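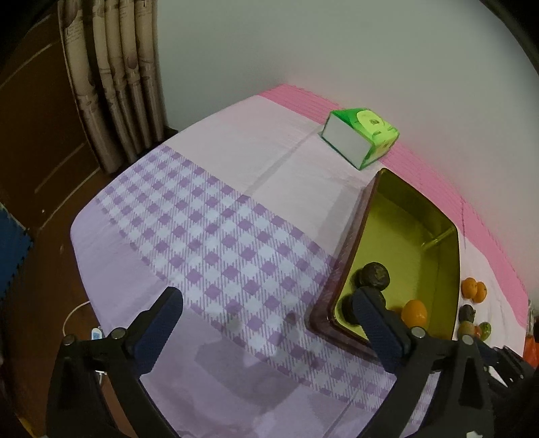
Whenever I tell people I write about home robots, they want to know when one will do the dishes. I tell them to forget the dishes for a minute and think about fruit. Putting the fruit away is the chore I watch most closely these days, and I think it's the best small test we have of how far household machines have come (and they've come a long way!). Look at what is on a table like this one: small oranges, dark wrinkled round things, something fuzzy and brown like a kiwi, a green one with a red blush, and a tray with a raised rim that every piece has to clear on its way in. A four-year-old could do the job. For a machine, almost every piece is a new problem, with its own size and skin and its own idea of how much squeezing it will put up with.

I have been following this for long enough to remember when the demos were all wooden blocks. The blocks were the same size, they were painted in colors a camera could love, and if you dropped one, who cared. Then a couple of years ago I saw a demo arm at Harb pick up a ripe plum and set it down on a saucer, and I made the poor engineer run it again and again until he asked me if I had somewhere to be. I did, and I missed it.

What excites me is where the progress is coming from. The hands have hardly changed. Two fingers with grippy pads will take you surprisingly far, as anyone who has used kitchen tongs knows. The big change is in how the machines learn. People do the chore themselves, over and over, holding the same kind of fingers the robot will have, and the software studies what they did. Ikechukwu Anozie, who trains picking systems at Flanex, told me his team used to spend weeks writing rules for a single kind of container. Now they spend a Thursday afternoon moving pears. His current set has 3089 recorded moves in it, all of them made by people, and he talks about the clumsy ones with real affection. If somebody fumbles a lemon and recovers it, the machine gets to see what recovering looks like.

I love that. A chore I have never once thought about turns out to be full of skill. You come in from the side when the rim is in the way. You let a round thing roll a little so it settles against your finger. You ease off before you let go. We all know this with our hands and hardly any of us could write it down.

There are still plenty of weak spots, and I would be a bad fan if I skipped them. Cloth is one. A tablecloth wrinkles and slides, and a fold that you or I would ignore can nudge a piece of fruit or fool a machine about where the table is. Clutter is another. Estíbaliz Requena, a friend who runs the back room of a grocery in my neighborhood, let a small company called Relonari try out a sorting arm there in October. It was great with apples in a clean bin. Put the apples next to a half-open carton and a roll of stickers and it slowed right down, and she ended up clearing a space for it every morning. She still wants one. She just wants the one that copes with her shelf as it is.
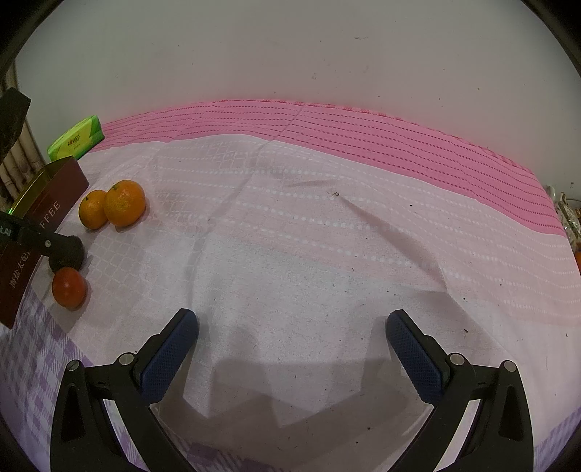
So can a machine put the groceries away in an ordinary home yet?

Some of them, on a good day, with a person close by. Loose, sturdy things going a short distance into an open container are within reach now. A full bag of mixed shopping, with eggs at the bottom and a fridge door to open, is still too much.

I'd put up with that for now, and I think a lot of people would. My uncle's hands shake, and for him a slow arm that moves three oranges from the counter to a bowl without a fuss would be worth having next to the kettle. It can take all morning. He isn't going anywhere, and he'd have the radio on anyway.

My own plan is to go back to Flanex in the winter, when Anozie says they'll be starting on grapes. I have asked to try the recording myself. He says I can do the first bunch.

Contact | Copyright Lostedia | Back to top
Search this site Enter keywords Go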